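Signe Norðdahl and the fruit plate: ten minutes in a Pedton kitchen

October 13, 2022

Signe Norðdahl is running behind. Kettle on, phone face down, one shoe untied. "Come in, sit, not there, that chair's bad." She has a delivery at noon and I have a bus back to Plovesville, so we skip the small talk.

She arranges fruit. Not for weddings or hotels, she's done with those. For kitchens. People in Pedton and out toward Zurnthorpe ask her over, she looks at what they buy and where it ends up, and she gets it out onto the counter where somebody will eat it. She also teaches an evening class at the Sastry community rooms. 9 people signed up in March. Now there's a waiting list.

"It started with my own drawer," she says. "The bottom one in the fridge. I'd open it and find a lemon like a golf ball. I grew up in a house where you didn't throw fruit out, my grandmother would have had words. And I was throwing it out every week."

So what changed?

"I took it out of the drawer." Laughs. "Sorry, is that too short for you?"

It's a bit short. She tries again while hunting for a mug.

"Okay. A fridge drawer is a place you forget. A bowl is better, but a deep bowl hides the bottom layer, and the bottom layer is where the trouble starts. You've got a pear under there with three oranges sitting on it. You find out when you smell it. A flat plate, one layer, maybe one and a half, you see everything. You walk past it 100 times a day."

She is firm on plates. Oval if you can get one, wider than you think. Not white. "White is fine in a restaurant. At home everything on white looks like it's waiting for a photographer." Her clients tend to own one loud dish they got as a present and never use. That's the dish she wants. Bjartur Lykkegaard, who took the class twice, brought in a soup tureen the first time and was sent home with it.

"It was a nice tureen," Bjartur tells me later by phone. "She said it was a coffin." He has switched to a tray. He eats more apples then he used to, he says, and fewer crackers. His kids have started moving the fruit around to suit themselves and he's stopped moving it back.

Back in the kitchen the kettle has clicked off and she hasn't noticed. I ask about color.

"People get scared of color. They'll buy all red apples because it looks tidy. Mix it! Green next to orange is the easiest thing in the world. Big next to small. I put the pale ones at the sides so they don't vanish in the pile, and the small citrus in the gaps. Then something dull. Brown, tan, whatever you've got. If everything's shiny your eye just slides off."

And under the plate?

"Cloth. Always some cloth, or a mat. Stripes if you're brave." She's brave. She likes it pushed right up to the wall and doesn't mind if the back edge won't lie flat. "Leave it. It's a kitchen."

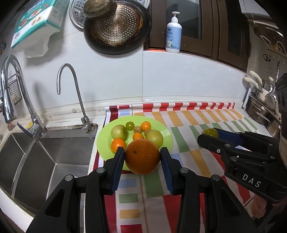
Green plate, striped mat, and a big orange out in front.

The large orange is her favorite part of any plate, it goes on last. "You need one boss. One piece that's bigger than it should be. Everybody picks it up first, turns it round, feels the skin. Kids, grown men, everybody. Then they put it back and eat a small one."

She does have rules about what sits next to what. Bananas get their own hook, no arguments. Apples and citrus she'll put together for 4 days, not longer, then the plate gets emptied, wiped and started over. Anything with a soft spot goes in the breakfast pile. Nothing gets washed until it's going to be eaten, "wet fruit is a short story."

Does she ever just leave the shopping in the bag?

"All the time. Last week. The bag sat on the floor two days, I stepped over it." She has found the mug. No tea in it yet. "That's the thing with the class, they think I live like this. I live like everybody. I've just got a plate."

She's looking at the clock now. One more, I say. What does she tell somebody who lives alone and buys two apples at a time?

"Small plate. Two apples, one orange, done. Don't buy more to fill it up, that's how you end up back at the drawer."

Then she's tying the shoe, looking for keys, telling me which stop is closer. The next class at the Sastry rooms is full but she keeps a list by the door, and people do drop out. Bring your own dish. No tureens.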